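We use cookies to keep you signed in and to remember your reading position. Accept / Manage settings

Uvon Conduct Desk: Set-up Guide
Section 4: Taking in complaints about elected members

By Lachlan Baxter and Dörte Steinbach
October 2018

This section covers the intake form, the case list and the restricted file. You need an administrator account to complete it. If you have only a reader account, ask your administrator to raise it before you begin.

Note: Conduct Desk stores and tracks complaints. It does not decide whether a complaint is upheld. Follow your own council's code of conduct for that.

4.1 Switching on the intake form

1. Sign in and open Settings, then Intake.
2. Enter the name of the council as it should appear at the top of the form. The screens in this guide use Peltley.
3. Choose who may send a complaint: Staff only, Staff and members, or Anyone.
4. Set Allow unnamed complaints to Yes or No. If you choose Yes, the name and address boxes become optional and the sender is given a case code in place of an email.
5. Paste in your privacy wording. The form cannot go live while this box is blank.
6. Press Save, then Publish.

Caution: Changing step 4 from Yes to No does not remove unnamed complaints already received. They stay in the case list and must be handled in the usual way.

4.2 Naming the people who can read a case

Each case has one lead officer and one deputy. Neither may be the subject of the complaint or a member of the same political group.

1. Open Settings, then Readers.
2. Press Add and type the person's work email.
3. Tick Lead or Deputy.
4. In the Conflicts box, list any member whose cases this person must not see. Separate the names with a semicolon.
5. Press Save. The new reader receives a sign-in link, valid for 36 hours.

If the link runs out, press Resend beside the person's name. Do not add them again under a second email, as this creates two readers and the conflict list is only attached to the first.

Note: A case about the lead officer goes straight to the deputy. If both are named in the same complaint, the case is held under Unassigned and an alert goes to the administrator. The alert gives the case code and nothing else.

4.3 Sorting new cases

1. Open Case list and choose New.
2. Select the case and read the whole statement before picking a category.
3. Pick one category: Bullying, Harassment, Sexual misconduct, Misuse of funds, Undeclared interest, Other.
4. If the sender says that anyone is in danger now, press Urgent. This moves the case to the top of the list and phones the lead officer.
5. Press Acknowledge to send the standard reply.

A case can be left in New for up to 93 days, after which it is locked and only the administrator can open it.

Caution: Pressing Urgent does not contact the police. Make that call yourself.

4.4 Statements, letters and recordings

Attach files from the Evidence tab. Scans should be saved as PDF. Sound files can be played from inside the case and cannot be downloaded by readers.

1. Press Attach and choose the file.
2. Enter the date you received it and who handed it over.
3. Tick Restricted if the file names a person who has asked to stay anonymous.
4. Press Save. The file is stamped with a number that cannot be changed.

If a file will not attach and you see message 169, the name contains a character that Conduct Desk does not accept. Rename it using letters and numbers only.

4.5 Press enquiries

Turn on Hold outgoing mail if a resignation or a newspaper report makes it likely that journalists will write to the intake address. Their messages then wait in a separate tray and no automatic reply is sent. Staff should pass the messages to the press office without confirming that a case exists. 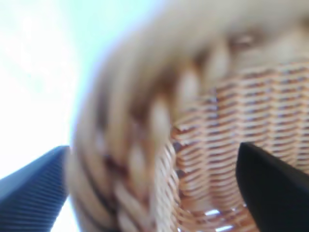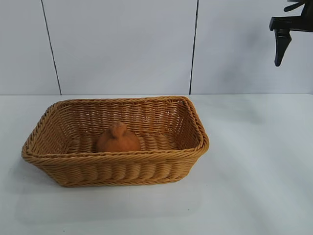
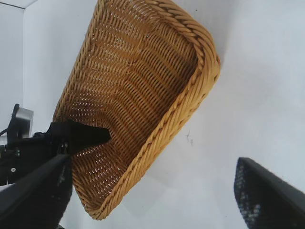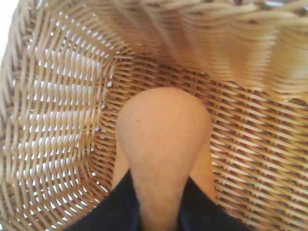
Wicker basket, tan weave.

If your network blocks the intake form, ask your IT team to open port 2223 and try again. Section 5 deals with closing a case and how long to keep it.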